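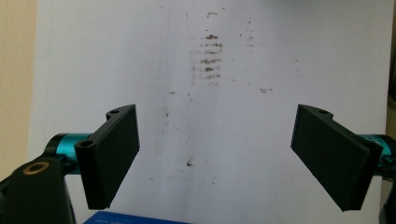
Up at five to get the first ferry out of Hamell. The alarm hadn't gone off yet but the man in the next room was packing, and the walls at the guest house are thin. Paid for the room last night so I only had to leave the key in the dish. Walked down to the quay in the dark with the big bag on my back and the small one on my front.

The ticket was 444, which is more than the board said. The board is last year's, according to the woman in the booth, and she had the new price written on a card which she held up to the glass. I didn't argue. The crossing to Wamine took a bit over two hours. I sat on the left side for the first part and moved when the sun came round. There was tea on board, very sweet, and boiled eggs in a bowl with a saucer of salt.

Wamine has one proper street and it runs uphill from the landing. Dropped the bags at the place I'd booked and was told the room would be ready at noon, so I went back down to see about the boat trip up the Gukau. I'd read that there were three outfits doing it but two were shut. The third is run by Arnulfo Lozano from a desk inside the fishing shop. He takes up to nine people and already had seven, so that made eight of us with me.

Left at half past ten. The river is wide and brown for the first hour and there isn't much to look at apart from herons and the backs of houses. After that it narrows and the banks get steep, and the water goes clear enough to see the stones. We stopped at a gravel bank to swim. It was cold. I stayed in for ten minutes and then sat on a flat rock with my towel round me and ate the first half of my sandwich.

The falls are a further forty minutes up, and you do the last bit on foot. I had the wrong shoes on. The path has been cut into steps in places but they are wet from the spray, and there is a rope to hold on the worst corner. Arnulfo said the drop is 17 metres. It looked higher from underneath. We had the place to ourselves until another boat arrived with a school group, and then it got loud and we went back down.

Lunch was fish done over charcoal at a house on the bank, with rice and some sort of sour green leaf I'd like to find again. I asked the cook what it was and she gave me the name twice and I have already lost it. Must ask again tomorrow.

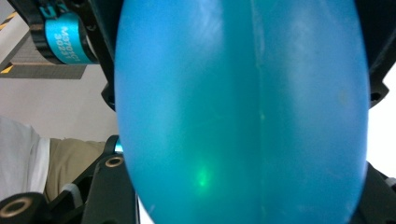

Posted by Gilang Nair
Jun 24, 2026
Filed under: Diary, River trips

Coming back took less time because of the current. Two of the others were on their way to Khamphan and wanted to know if I'd been. I was there in May, for four nights, and told them to skip the market and take the bus out to the salt pans. They wrote down the name of the noodle place by the bus stand. I hope it's still open – the owner was talking about moving in with her daughter.

Back at the landing by five. The room is fine. It has a fan, a bed, a hook on the door and a window over the yard where they do the washing. Hot water only after six, so I waited for it and then washed the river out of my swimming things and hung them on the chair.

Did my sums after that. I've spent 617 today with the ferry, the boat and food, but not the room, and that's over what I'd planned for this stretch. The ferry is mostly to blame. I'll walk tomorrow and not pay for anything except meals. There's a path along the ridge behind the village that is meant to take three hours there and back, and the landlord says to start before eight and carry my own water as there is none up there.

My left heel has a blister from the steps. Put a plaster on it and found I have only two left. The shop opposite sells rope, batteries and tinned milk but no plasters. Will try the fishing shop in the morning before I set off.

Wrote one postcard, to Mum. Lights went off at half nine so the end of this is by torch.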